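Notebook, kitchen chores
March 3, 2019

Back in the Etasside kitchen after two weeks on the bench. Yuto had the arm up and homed before I got in. Hatsue is away until the afternoon, so the morning notes are mine and the scoring will be hers from the recordings.

Purpose of the day

The question from the December review is still open: which kitchen chores can the arm do now, start to finish, without a person stepping in? We have been answering it with single motions (grasp a cup, lift a cup, put down a cup) and that has stopped telling us much. The plan is to run whole chores, badly if necessary, and write down where each one stops.

Chores picked for this round:

Move a pan from the stove to the counter.
Put a pitcher back by the wall.
Gather loose utensils to one spot.
Wipe the counter between stove and sink.

Wiping is on the list because everybody who visits asks about it. I don't expect much.

Rule we agreed on, written here so it doesn't drift: a chore counts as done if a person coming into the kitchen would not need to redo it. A nudge from one of us ends the run. Restarting the planner without touching anything is allowed one time per run.

Setup notes

Planner is the Wumbei build from last week, with the slower approach speed. Grasp proposals come from Clumine, unchanged. I asked Yuto whether we should retrain on the new kitchen before starting and he said no, because then we would be measuring the retraining. Fair enough. We can do that next round and compare.

Table calibration drifted overnight again. Had to redo the hand-eye calibration, which took some 30 minutes. It passed on the second try. The first try failed on the pose nearest the wall, same as in the old room, so I no longer think it was the old room's lighting. Worth checking whether the joint limits are forcing a bad pose there.

Cable: watched it through a full sweep with the wrist turned both ways. It clears. Re-tied one section that was pulling when the elbow folded.

Burners stay off and locked out at the breaker for all runs. Anyone using this kitchen for lunch has to ask first and log it.

Morning runs

Pitcher first, because it has been the worst object on the bench. Depth comes back full of holes on see-through plastic and Clumine then proposes grasps on whatever is behind it. I ran it from three starting spots. In the first the gripper closed on air well past the pitcher and the run ended there. In the second it got the rim and lifted, then set down too early by a small amount, so the pitcher dropped and rocked but stayed up. Called that done, with a note. In the third it pushed the pitcher sideways on approach and I stopped it.

What I would like to try is taking the outline from the color camera and ignoring depth inside it. Yuto did something like this for glass jars at Skakholm and says it is a day of work. The weak part is that you have to know the object's height some other way.

Pan next. The handle position matters more than anything else about it. With the handle toward the arm the grasp is easy and the lift is poor, as the pan turns in the fingers as soon as it leaves the stove. With the handle toward the back the arm has to reach over the whole pan and the planner gives up about half the time before moving. Tried a rim grasp instead. The rim holds better than I thought it would. It also means the pan tips toward the far side, so this is only any good for an empty pan.

A person slides the pan if it is too heavy to lift comfortably. We should let the arm slide it too. There is a lip where the stove meets the counter, which is probably enough to catch the base, so it would need a short lift at the boundary and a slide on each side. Adding to the list.

Utensils were better. Plastic spatulas with some color to them are found every time, and the grasp angle is nearly always usable. Failures were all about neighbors: when a utensil touches something else the system treats the two as one object, picks the middle of the combined shape, and goes for that. I moved nothing to help it. Two runs ended this way and I expect more in the cluttered layout.

Wiping: one run before lunch. The arm held the cloth and made the passes. Pressure was uneven and there was a dry strip down the middle of each pass. A person would need to redo it, so not done. Hatsue wanted at least one baseline with no force control and this is it.

Cluttered layout

For the second half we left the kitchen the way people leave kitchens. Most of our bench results are on a clear surface with one object and a lot of space, and nobody I know has a counter like that. Things near the sink stay where they are and count as obstacles. The stove-side items are the ones being worked on.

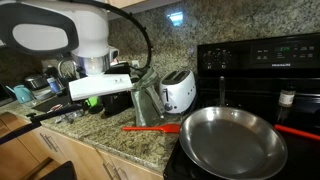
Afternoon runs, stove side

Layout for this block had the pitcher directly beside the gripper at the start, the toaster behind it to the right, and the pan on the stove with its left edge over the line onto the counter side. A red utensil touching the pan rim on the left, another red handle on the other side of the pan. Handle of the pan to the back, so the hard case from this morning.

Utensil on the counter: as feared. The broad end touches the pan and the two get merged. Proposed grasp was on the rim. Yuto turned on the color split, which separates regions by hue before grouping, and after that the red piece was its own object. Picked up cleanly and dropped at the gather spot. We kept the color split on for the rest of the day. It will not help with a steel spoon against a steel pan, so I don't want it described as a fix in the report.

Pitcher with the toaster behind: the grasp proposals landed on the toaster. This is the same failure as the morning but easier to see, because there is now something solid for the bad depth to land on. Stopped before contact. Second attempt from a higher approach did the same. Left it there, no point repeating until the outline idea is in.

Pan: rim grasp from the counter side, lifted a little, moved left, set down flat. Done, by our rule. Slow, though. A person would have moved it before the arm finished its approach. Hatsue came in for this one and asked what happens with food in it. We have no answer, and she wants that written down as a limit of the chore and not as future work. Agreed.

Obstacles on the sink side gave less trouble than I expected. The map marks anything it is unsure about as solid and stays wide of it. The cost is reach. With that side treated as one big block, the arm loses a good part of the counter and some gather spots become impossible. For the next session put the gather spot nearer the stove, or make the map finer there.

Count for the day

17 runs total, scored from the log: Hatsue will confirm against the recordings. I am not giving a rate per chore because the numbers are too small to mean anything and someone will put them on a slide.

Where I think we are, chore by chore

Gathering utensils is close. If the things are separated, or differ in color, I would leave it running while I did something else in the room. I would not leave the room.

Moving a pan works for an empty pan, and it is slow. Useful as a step inside something longer, such as clearing the stove before wiping it. Not useful alone.

Pitcher is not there. The hardware can do it, the perception can't. Same would go for glasses, food boxes and most of what people keep leftovers in, so this matters more than its one line on the list suggests.

Wiping is not there, and we haven't tried properly.

Yuto disagrees with me about the utensils. His view is that touching and overlapping is the normal state of utensils in a kitchen and that we should score only those cases. I said we would report both. He also pointed out that in every run one of us set the start position, and that doing the chore includes noticing it needs doing. True, and outside this round.

To do

Outline-only grasping for see-through objects (Yuto).
Slide-lift-slide motion for the pan, test on the stove boundary (me).
Force control on the wiping passes, then repeat the baseline (me, after the pan).
Finer map near the sink (Yuto, if time).
Find out why calibration fails on the wall-side pose. Print joint angles next time before accepting it.
Ask Hatsue for a second scorer so that it isn't always one person deciding what "would need to redo it" means.
Buy another spatula in a dull color. All the ones we have are too easy.

Parked the arm, brakes on, breaker back to normal. Recordings are copied to the shared drive under today's entry.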